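Slide 7 – hello and why we're here

Thanks, Batulholm makerspace! Start with Nala, the little arm I've been building in my garage since February. Printed links, hobby servos, four goes at the wrist (wave the cracked one about). Let them laugh.

Slide 8 – teaching it to pick things up

Click through, let people look.
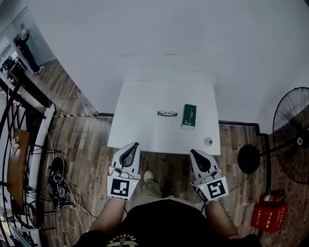
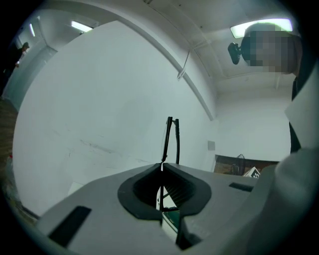
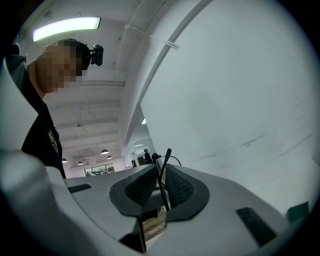 Nala's jaw is the bit I'm most excited about, so slow down. Version one had flat aluminium fingers and dropped nearly everything! The new pads are dark grey with a printed core, 35 grams a side. Go back to the white table for the folded glasses – thin dark frames, exactly the sort of thing my flat fingers used to skate off. Ask who'd trust a servo with their own specs. Then the colour-coded wiring, quickly.

Slide 9 – numbers

424 grasps logged at home, all in the Hourani notebook (link on the handout). Mention the 2 burnt servos.

Demo if the Fliltard board boots. Otherwise play the clip, then questions.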